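Getting the Most from a Small Kitchen: Notes from the Escobar Street Co-op

25 June 2025

Over the spring we had a steady run of questions from members about kitchens. Most of the apartments in the Escobar Street buildings have the same kitchen, give or take a window: one wall of cabinets, a short return with the sink, and a stove at the far end. The plans have barely changed since the buildings went up. What has changed is how much people cook at home, and how much equipment they want to keep close by.

This item gathers the advice that came up most often. None of it needs a contractor, and most of it costs little or nothing.

Start by emptying one cabinet

It is tempting to pull everything out at once. Two households tried that in May and both were still stepping over boxes a week later. One cabinet at a time works better. Take everything out, wipe the shelves, and put back only the things you have used since last September. Whatever is left goes in a box with the date on it. If the box has not been opened by next September, take it to the swap shelf on the ground floor of the Florard building.

Duplicates are the usual finding. Vegetable peelers, measuring cups and plastic lids without bottoms top the list. Keep the peeler you reach for and pass the others on.

Heavy things low, light things high

The wall cabinets in our buildings hang from a single rail. They are sound, but they were never meant for stacks of cast iron or a full set of stoneware. Keep heavy pots, mixers and bulk bags of flour in the base cabinets. Glasses, plastic tubs, cereal and paper goods can go up top.

If you can see a gap between the top of a wall cabinet and the wall behind it, stop loading it and write to the building office. Do not try to tighten the rail yourself. The screws go into old plaster in places, and turning them can make the hole bigger.

The corner cabinet

Everyone has one and everyone dislikes it. The opening is narrow and the space behind it runs back a long way into the corner. A few members have fitted turntables, with mixed results. The round ones sold for this purpose tend to be too wide for the door opening. Measure the opening, then measure it again with the door on, as the hinge takes up part of the width.

A cheaper answer is a pair of long, narrow bins with a handle on the front. Put the things you need once a month in the back bin and the things you need once a week in the front one. When you want the back bin, lift out the front one first. It takes a few seconds and you can see everything you own.

Counter space

The standard counter here is short, and a toaster, a kettle and a coffee maker will fill half of it. Before buying a cart or a folding table, try one week with only the kettle out. Several households reported that they did not miss the toaster enough to bring it back to the counter, and now keep it in the base cabinet nearest the outlet.

An over-sink cutting board gives you a good working surface for no floor space at all. The sinks in the Escobar Street side are slightly narrower than those in the Florard building, so a board borrowed from a neighbor across the courtyard may rock. A strip of rubber shelf liner under each end fixes this.

If you do want a cart, check that the oven door can open all the way with the cart in place. This sounds obvious, but it is the most common reason carts end up on the swap shelf.
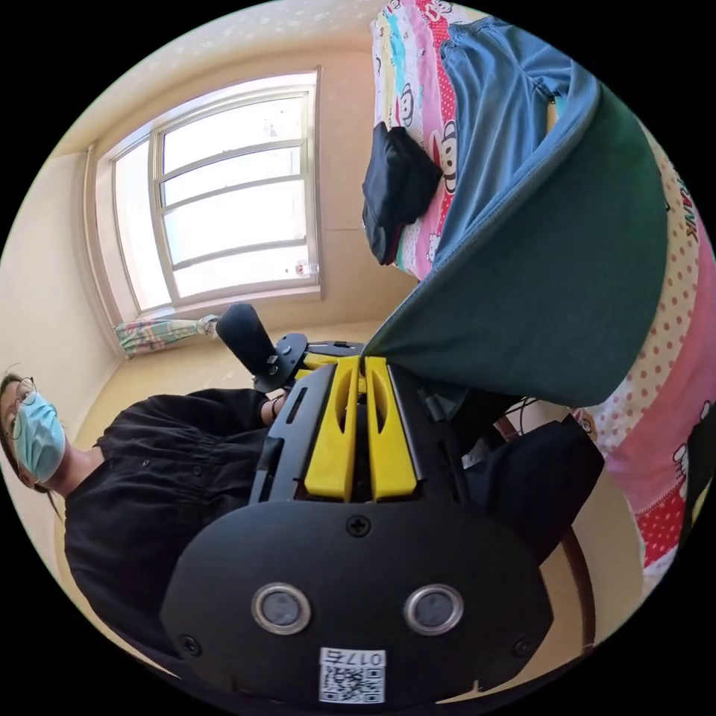 A hand-held gripper with two yellow fingers and a black body.

Drawers

Our drawers are the old kind, wood on wood, with no metal runners. When they stick, rub a plain white candle along the bottom edges of the drawer and along the rails it sits on. Do not use cooking oil. It works for a day or two, then turns gummy and collects crumbs.

Dividers make a large difference in a shallow drawer. You can buy adjustable ones, but cut-down cereal boxes do the job while you work out what sizes you need. Live with the cardboard for a month, then buy or build the permanent version if you still want it.

Knives should not lie loose in a drawer. A magnetic strip on the wall is fine if it is fixed to the tile backing strip and kept well clear of the stove. In homes with small children, a slotted tray at the back of a high shelf is a better choice.

Dry goods and moths

Pantry moths turned up in four apartments last summer, all on the same stair. They usually come in with flour, rice, bird seed or dried fruit, and they get through paper and thin plastic without trouble. Move dry goods into jars or tubs with tight lids on the day you bring them home.

If you find moths, throw out anything open and check the rest carefully, including spices and tea. Vacuum the shelf corners and the little holes where the shelf pins go -- this is where they like to hide -- and empty the vacuum outside right away. Wash the shelves with hot soapy water and let them dry fully before anything goes back. Please tell the office as well, so that the neighbors on your stair can check their own shelves.

Bay leaves were suggested by three different people. We have no evidence for or against them.

Smells and steam

The vent over the stove in each apartment connects to a shared shaft. It draws air on its own, without a fan, and it works only if fresh air can get in somewhere else. Open a window an inch or two when you cook, even in winter. If you have taped over the window gaps for warmth, leave one of them clear.

Do not fit a powered hood to the shared shaft. A powered hood pushes your cooking air into the apartments above and below, and it is against the house rules. A recirculating hood with a charcoal filter is allowed. The filter needs to be changed on the schedule given by the manufacturer, and more often if you fry a lot.

The vent grille itself pulls straight off. Soak it in hot water and dish soap for an hour, scrub it with an old toothbrush and put it back when dry. A greasy grille slows the draft more than most people expect.

Lighting

The ceiling light in these kitchens is behind you when you stand at the counter, so you are always working in your own shadow. A plug-in light bar under the wall cabinet is the single change that members recommended most. Choose one with a warm white color and a switch on the bar itself. A bar giving 700 lumens is plenty for the length of our counters.

Battery lights are fine inside the corner cabinet or the broom closet. They are less useful over the counter, where they get left on and run down.

Keep the cord of any plug-in light away from the sink and off the stove side. If the only outlet you can reach is already in use by the refrigerator, ask the office about adding a second one. Do not run the refrigerator from an extension cord.

Fridge habits

The refrigerator is the hardest-working thing in the kitchen and it gets the least attention. Pull it forward once a year and vacuum the coils at the back. Leave a hand's width between it and the wall when you push it back.

Inside, give leftovers a shelf of their own at eye level. A strip of masking tape and a marker kept on top of the fridge will get more use than any label system you can buy. Write what it is and the day it went in.

Check the door seal by closing it on a sheet of paper. If the paper slides out freely, wash the seal with warm water and a little soap, dry it and try again. Crumbs in the folds are often the whole problem. If it still slides out, the seal may need replacing, and the model number you need is on a plate inside the door or behind the bottom drawer.

Shared tools

The tool closet in the Florard building has a level, a stud finder, two cordless drills and a good tile bit. Sign them out on the sheet and bring them back within two days. The drill batteries should go back on the charger, including when they still seem to have some life in them.

The closet now also has a steam cleaner, bought with $74 left over from the courtyard planting. It is good on oven racks and tile joints. It should not be used on the painted cabinet doors, where it lifts the paint.

Paint and small repairs

Members may paint the inside and outside of their cabinets in any color. Wash them with sugar soap first, sand lightly and use a primer made for glossy surfaces. Two thin coats hold up better than one thick one. Leave the doors open overnight between coats so that they do not stick to the frames.

Cabinets fitted before 2000 may have older layers of paint under the top one. Ask the office for a test kit before you sand, and keep children out of the room until you have the result.

Loose door hinges can often be saved. Take out the screw, push a wooden toothpick and a dab of wood glue into the hole, snap the toothpick off flush and let it set before putting the screw back.

Send your own tips to the office mailbox or leave a note in the box by the Escobar Street entrance. The next item in this series will cover bathrooms, with a section on slow drains.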